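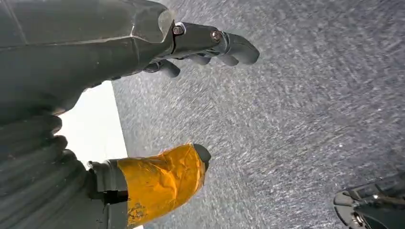 Recalibrating a cheap room humidity sensor with salt

26 September 2025

The two humidity sensors in my basement stopped agreeing in July. One sits on the shelf with the seed jars, the other hangs near the dehumidifier, and when I put them side by side overnight the readings were still well apart in the morning. Both are Kovetance units, the plain kind with no display that report over the house network. The maker's page gives a tolerance but says nothing on drift, and there is no offset setting in the app.

I was not going to buy a reference meter for this. The usual method at home is a saturated salt slurry in a sealed container. Table salt and water, mixed until there is plenty of undissolved salt left, hold the air above them at 75 percent relative humidity at room temperature. The value barely moves with small temperature changes, so a closet is good enough as a test chamber.

Procedure, as I did it:

Put plain salt in a bottle cap and add water a few drops at a time. The target is wet sand. If there is a clear layer of liquid on top, add more salt. Set the cap and the sensor in a glass jar with a tight lid. The sensor must not touch the slurry. Leave it alone. I gave each one 16 hours before reading, and the log had been flat for most of that.

The shelf sensor settled at 72 percent. The other one settled at 75, which surprised me, as it was the one I had assumed was bad. It gets the warm exhaust air and has a layer of dust on the vent side.

One point only gives you an offset. To find out if the slope is off as well you need a second salt with a different equilibrium. Magnesium chloride gives 33 percent and is sold as flakes for baths and for de-icing. I used a bag of Mosov flakes left over from last winter. It takes on water from the air quickly, so use a fresh handful and close the bag. With that slurry the shelf sensor read 31 percent and the dehumidifier one read 34.

So the shelf unit is low at both ends, by slightly different amounts. I correct for it with a straight line through the two points, applied in the script that pulls the readings. The raw values are still stored. I keep the last 1,000 samples for each sensor and compute the corrected number when the chart is drawn, which means I can change the correction later without touching old data. The other unit I left as it is.

A note on temperature. The first run on the shelf sensor was no good. I had put the jar on top of the router, where it was warm on the bottom and cooler at the lid, and water condensed under the lid. The reading climbed and kept climbing. Move the jar, dry everything, start over.

A reader in Zondavbridge wrote after my last post to ask about the Akinola sensors with the replaceable element. I have not tested one. The same jar would work if the unit fits through the opening, and theirs looks wide, so measure first.

Next check is in the spring. The salt caps are labeled and in the drawer under the bench, dried out, and can be wetted again.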